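Delatari 2 review: five months with the trajectory and replay software

I bought a licence for Delatari in March, when our small workshop in Clodgate decided to stop writing its own tools for hand-held gripper recordings. The previous version was slow and I did not like it. Version 2 is much better, although I have some complaints, and one of them is serious.

The program does a simple thing. You give it the video from the gripper and the motion sensor log, and it gives back a path of the gripper in space, the opening of the fingers at each moment, and a file which a policy training script can read. It also has a viewer, where you can drag along the time line and see the camera picture beside the path.

Installation took me one evening. The manual says that everything is included, but I had to install the video library by hand, and the error message spoke about a licence problem. Please correct this, Garba is not a small company any more.

My first large test was 573 recordings of short kitchen tasks on a table. Tracking was lost in 5 of them, always in a part where the gripper came very low and the camera had mostly plain surface to look at. With our old scripts I would have thrown away many more. When tracking is lost, Delatari 2 now marks the place in orange and offers to cut the recording there. I find this very honest behaviour for a program. The old version drew a smooth line through the gap and said nothing.

White tables are the difficult case for any software of this type. A white base standing on a white top gives few corners to follow, and a faint pencil grid helps only while it stays in view.
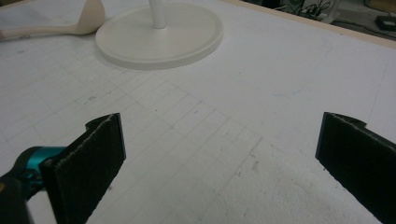

Workell wrote to me, after reading a draft of this review, that I am too kind about the finger opening. In Workell's tests the value jumped when dark finger pads were in shadow, and only a manual calibration at the start of each session made it stable. I repeated the calibration in the same way and my curves also became cleaner, so I accept the remark. The function is hidden under Tools — Advanced — Hand, where I had never looked.

Now the serious complaint. The export stops at 1,000 episodes per file, without any warning. I noticed it only when the training script reported a smaller number than I expected. Support answered me politely and told me to split the project, but a limit like this must be written on the screen.

The viewer is pleasant, the keyboard shortcuts can be changed, and the memory use is reasonable on my old computer. Batch processing from the command line works well too — I let it run at night.

I give it four stars. I will renew the licence, and I will look at the export first when the next update comes.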